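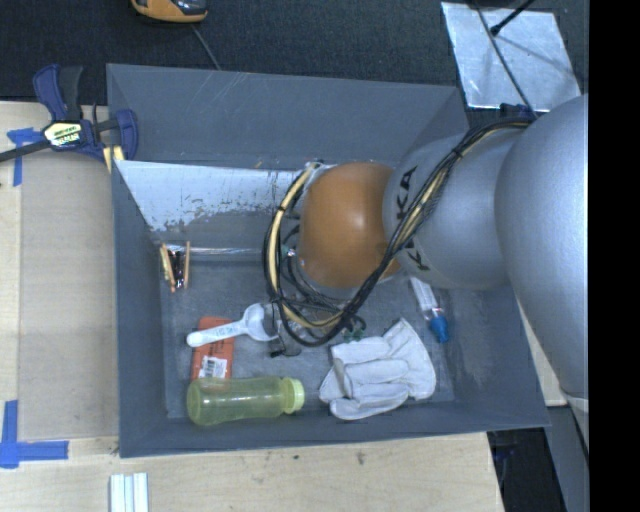
Tratside Parish Register Transcriptions

Line-level transcriptions of baptism, marriage and burial entries from the Tratside parish registers, with a name index and a place index. Release 3.

Maintainer: Līga Hunt
Transcription: Thu Khương, Edgardo Lagman, Paora Grimshaw
Place index: Thu Doãn

Contents

entries.csv – one row per register entry
names.csv – one row per person mentioned in an entry
places.csv – normalized place names with variant spellings
pages.csv – register, page number, condition code
CHANGES.txt – differences between releases
CONVENTIONS.txt – full transcription rules

All files are UTF-8, comma-separated, with a header row. Fields containing commas or line breaks are quoted. Line endings are LF. Spreadsheet programs tend to convert the date_written column on import and damage it; set the column to text first.

Coverage

The release holds 3561 entries from 16 registers. Registers are numbered in the order they were shelved when the transcription began. The numbers do not follow date order. Register 9 in particular is older than registers 6 to 8, and its last leaves are bound upside down. Page numbers in pages.csv follow the pencil foliation where there is one and the order of the leaves where there is not.

Baptisms make up the largest part of the set, then burials, then marriages. Marriage banns were not transcribed except where the clerk wrote the banns and the marriage as a single entry. Churchwardens' accounts at the back of registers 3 and 11 are outside the scope of this release.

41 pages have no rows in entries.csv. They are listed in pages.csv with condition code X (unreadable) or B (blank). A page with code P is partly readable; its entries are included as far as they go.

Fields in entries.csv

entry_id: Integer, unique, stable between releases. IDs of withdrawn entries are not reused. Numbering starts at 1000.

register: Register number.

page: Page or folio, as in pages.csv. A trailing v marks the back of a leaf.

type: bap, mar or bur.

date_written: The date exactly as the clerk wrote it, including abbreviations and feast days.

date_norm: ISO date, calculated from date_written. Empty if the year cannot be settled. Partial dates are allowed, such as year and month only.

date_flag: o if the original year began in March and the normalized year was moved forward; u if the year was taken from neighboring entries; empty otherwise.

text: Transcription of the full entry.

hand: Letter code for the clerk's handwriting, or ? if unassigned.

notes: Free text by the transcriber. Not controlled. May refer to other entries by ID.

Fields in names.csv

entry_id links to entries.csv. The surname and forename columns keep the spelling in the register. The surname_group column gathers spellings believed to belong to one surname, under the most frequent spelling. Grouping was done by reading, without a phonetic algorithm, and it is conservative: two spellings were left apart unless at least one family uses both. The role column takes child, father, mother, sponsor, groom, bride, deceased, spouse, witness or other.

No attempt was made to link persons between entries. Two rows with the same name may or may not be the same person. Users who build family reconstructions from this file should publish their linking rules with their results.

Transcription conventions

Spelling and capitals are kept. Punctuation is kept except for the line-filling strokes used in hand C.

Standard abbreviations are expanded in square brackets: bapt[ized], Tho[mas]. An abbreviation with more than one likely expansion is left as it stands.

Unreadable letters are marked with one period each inside curly braces, where the number can be judged. Otherwise the mark is {...}, and it says nothing about length.

Text struck out by the clerk is placed between tildes. Text added above the line is placed between carets. Later additions in another hand are given in the notes column and left out of the text column.

Latin entries are transcribed in Latin. No translation is supplied. Forenames in names.csv stay in the Latin form and case found in the entry, so Johannis and Johannes will both appear. A search on forename should allow for this.

Places

Thu Doãn prepared the place index from all three entry types. Most places are farms and hamlets inside the parish. Trelport is by far the most common place outside it, mostly in burials. It appears in eleven spellings, all mapped to one row.

Coordinates are not included. Several farm names moved when the buildings were rebuilt, and a single point would suggest more certainty than the registers support. The places.csv file has a confidence column with values 1 (certain), 2 (likely) and 3 (guess). Rows marked 3 should be left out of any mapping work.

Quality checks

Every entry was transcribed once and read against the page by a second person. Disagreements were settled by a third reader, and the losing reading was kept in the notes column if it was plausible. Registers 4 and 5 were read under poor light the first time and have been redone in full for this release – users of release 2 should replace those rows and not merge them.

The following checks run on each build: all entry IDs unique; every entry_id in names.csv present in entries.csv; date_norm parses or is empty; type is one of the three permitted values; braces and brackets balance in text.

Known problems

Hand F and hand G may be one clerk at different ages. They are kept apart for now.

Ages at burial are given in the text column only. There is no separate age field.

Burials in register 12 appear to have been copied from a lost draft. Some are out of order, and at least two are entered twice with different dates. The duplicates carry a note and both rows were kept.

The surname group Enriquez contains one entry whose reading is doubtful. See its notes field before using it.

Counts per year should not be read as rates. Gaps in the burial sequence often match a change of hand and may reflect clerks more than deaths.

Corrections

Send corrections to the maintainer with the entry ID, the field, the present value and the proposed value, one per line. Proposed readings of difficult words should name the letters seen on the page; a reading based only on a published pedigree will be recorded in the notes column and the text left unchanged. Corrections are processed on Tuesday and appear in the next build.

Reuse

The transcriptions and indexes may be copied, changed and redistributed with credit to the Tratside transcribers. Cite the release number and the entry ID, for example: Tratside, release 3, entry 1000. The page images are not part of this release and are not covered by these terms.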